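Rules for the handhelds, written down at last

Quick one tonight, I've got an early start. Three people have now asked me for "the rules" we use with the hand-held grippers and I keep saying I'll send them and then I don't. So they're going up here and I can just send the link. Not a standard. Not official. Just what we do at Prusard when we're out recording demos with two grippers, one in each hand, in places that weren't built for it.

Background, short version. We used to have a proper document. Dede Asamoah wrote most of it, 13 pages, very thorough, and not one person on a session ever opened it after the first morning. It had a section on labelling flight cases. Meanwhile people were doing takes with the marker cube on backwards. So in July we threw out most of it and kept what had cost us data.

Before you start

Walk the room empty handed first. All of it. Look for rugs, steps, trailing leads, glass. You're going to be looking at your fingertips for the next hour and your feet will be on their own.

Cubes on tight. Give each one a twist. If it moves at all, it comes off and goes back on and you recalibrate, no arguing. A cube that's turned a couple of degrees looks completely fine on the day and is rubbish afterwards. We lost 80 takes at Urkanow to one loose screw. I did the tightening. I don't want to talk about it.

Wipe the markers. Thumbprints matter more than you'd think, especially under strip lights where you get glare off the smudge.

Check the fingers for wear, both sides, and swap them as a pair. Never one new and one old. They close unevenly and you end up compensating with your wrist, and then the wrist movement is in the data forever.

Sleeves. Roll them up or wear something tight. Loose cuffs drop in front of the lens or over the marker and you can't feel it happening. Same for lanyards. Watches are ok.
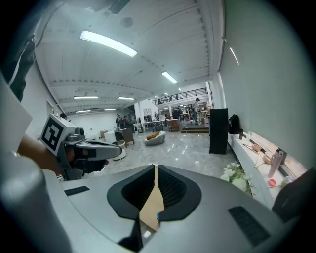
Other people. This is the one I get asked about most, and the old document had one line on it, which was "obtain consent". Fine, but how, and when? What we do now: sign on every door, somebody says it out loud before the first take, and anybody who doesn't want to be in it gets told exactly which part of the room to use. If someone new walks in, you stop the take. Doesn't matter if it was a lovely take. Stop, explain, start again. And if they change their mind later in the day we delete, same evening, and tell them when it's gone.

Also no screens left unlocked, no post lying about face up, no kids' names on anything. People forget how much a wide lens takes in. I did, for months.

During

Both grippers visible to each other at the start and the end of every take. Hold them there, count of 4, then go. Feels silly. Do it anyway, it's what saves you when the tracking drifts in the middle.

Move at the speed you'd normally move. New people go very slow and careful, as if they're carrying soup. Then they get bored and go too fast. Neither's any good.

If you drop something, keep going and pick it up. Mark the take but don't bin it. Dede and I disagree on this, she'd bin them. I think a tidy set of nothing but perfect grabs teaches you very little. We've agreed to tag them and let whoever is training decide, so that's the rule for now.

Never reach over a person. Never hand anything to a person with the gripper unless that is the task and they've said yes. Nothing hot, nothing sharp, no glass above chest height.

Ten minutes off after around 40 minutes on. They're not heavy for the first five. They're very heavy by lunch, and you can see it in the recordings, elbows come in, everything gets low and cramped. The crew at Povon swap hands over halfway, which I've tried and can't get on with.

After

Put the room back. Chairs, cushions, whatever you shifted. Take a phone picture before you begin so there's no guessing. We've been let back into places purely on the strength of this I think.

Copy to two drives before anyone leaves the building. Not in the van. In the building.

Write notes the same day. Who held which side, which fingers, anything odd about the light. Even "lights flickering a bit near the end" is worth having. I've gone back to notes like that a year later and been so greatful for them.

Rules we dropped: gloves (made grip worse), a fixed order of tasks (people went on autopilot), and the big laminated checklist. It's now 5 lines on a bit of tape stuck inside the case lid and it gets read.

Still arguing about: whether to record with background music on, and how far the Yook sessions should follow all this when the people there aren't ours. I say they should follow the door sign and the stopping rule at minimum. The rest I'd let slide.

Right, batteries to charge. If you do things differently stick it in the comments, specially on the finger swapping, I'd like to know how long other people get out of a pair.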